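The Gauge at Nesham

The gauge house at Nesham stands on the left bank, 59 metres downstream of the weir, and is visited on the first Saturday of each month. The procedure is printed on a card inside the door. The staff gauge is read by eye, the logger is read by cable, and the difference between the two is entered in the third column of the book. If the difference exceeds 3 millimetres the logger is corrected. The staff gauge is never corrected, as it is bolted to the masonry and the masonry is bolted to the rock.

The hydrologist had been making the visit for six years. In August the river was low and the reading took less than a minute. She wrote down the staff value, plugged in the cable, waited for the logger to wake, and wrote down the logger value. The difference was 11 millimetres.

She read the staff again. It had not changed. She wiped the glass of the stilling well with her sleeve, checked the float tape for kinks and found none. The counterweight hung free. She applied the correction, initialled it, and noted the water temperature and the state of the door hinge, which had been poor since spring.

In the office at Fidden she plotted the month. The trace ought to have been a falling curve with a small daily ripple, caused by the trees upstream drawing water in the afternoon. The curve was there and so was the ripple. At 02:46 on each night there was also a step, downward, of a third of a millimetre or slightly more. It was smaller than the stated resolution of the instrument and could only be seen when the whole month was laid out and the recession taken off. The steps added up to 11 millimetres.

Her supervisor looked at the plot and said that the float was sticking. A sticking float recovers, she said, and this one had not recovered. He said that it was the clock, then. She said that a clock moves a trace sideways. He asked whether the correction had been applied, and when she said that it had, he went back to his own screen.

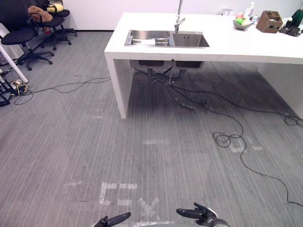
She requested the older books from the store. They came in a crate, green cloth with red corners, the oldest kept in pencil by an observer who had lived in the mill cottage and been paid a small sum each quarter. His figures were good. He read to the nearest eighth of an inch and gave the wind direction, though it had not been asked for. In the margin beside certain low summer readings he had put a short stroke. There was no key to the strokes. She counted back through the dry years and found that they came only in August and only when the river stood below the second bolt of the staff.

On one page he had written a sentence. It said: Board has come up again.

She considered this for most of an afternoon. A board that rises by a given amount gives a reading that is too low by the same amount. The logger, which had its own datum in the well, would then stand higher than the staff. She had the difference the other way about. For the logger to fall against the staff, either the well was rising with its instrument inside it, or the staff was going down.

She drew both cases on squared paper. Neither accounted for the hour.

The levelling was done the following week. There is a benchmark at Nesham cut in the parapet of the bridge, and a second, a brass stud, in the step of the gauge house. She hired the level from Skimov in the town, as the department's own was away for calibration, and a student held the staff. They ran the line out and back. The closing error was under a millimetre. The brass stud was where it had been at the last survey and the staff gauge was where it had been. The well, measured from the lid, was where it had been too.

The student asked what was left. She said the river was left.

She sent him home with the level and stayed. It was a warm night with no moon to speak of. She sat on the step with the door propped open and a torch on the staff gauge, and took a reading every ten minutes in the book, then every five. The water at the foot of the staff was quite still. The ripple from the trees had ended by eleven. At 02:30 she plugged in the cable and set the logger to report once a second, which flattens the battery but was permitted for tests.

At 02:46 the logger value dropped by its third of a millimetre. The staff reading did not alter. She heard the counterweight touch the side of the well, once.

She lifted the lid and put the torch down the shaft. The float sat level on the water. The tape was straight. She had with her a Durán bottle for the quarterly sample and she lowered it on its cord and drew it up, filled, from the well. Then she walked down to the bank and filled the second bottle from the river. She stood them side by side on the step and labelled them W and R.

The analysis took nine days. Bottle R was ordinary summer river water. Bottle W was slightly denser, enough to float the float a little higher and then, if the stuff were thinning night by night, a little lower. Its conductivity was 1579 microsiemens per centimetre, where the river gave 246. The laboratory asked whether the samples had been taken at the same site. The nearest salt water was more than forty miles away. She replied that they had been taken two metres apart.

The intake pipe of the well was cleared and the well pumped out and flushed, all according to the card. The steps continued. By the middle of the next month the difference stood at 9 millimetres, and she corrected it and initialled it.

In the remarks column, beside the reading, she made a short stroke in pencil. After some thought she added the direction of the wind.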